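Search this site Go
November, by Lies Prins

Day two with the Kuvitz simulation kit, trial license. I loaded their fixture task, the yellow part on the white plate, and left every setting alone. Install ate 40 minutes — mostly my own fault, wrong driver.

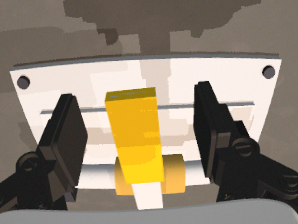
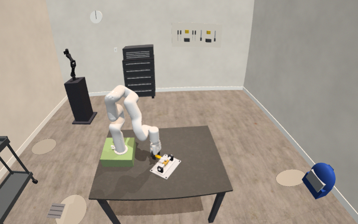 Kuvitz fixture task, gripper view first, then the whole room.

I like it more than Camuvent so far! Queued 200 runs for tonight — will ask Lysenko about the seat price.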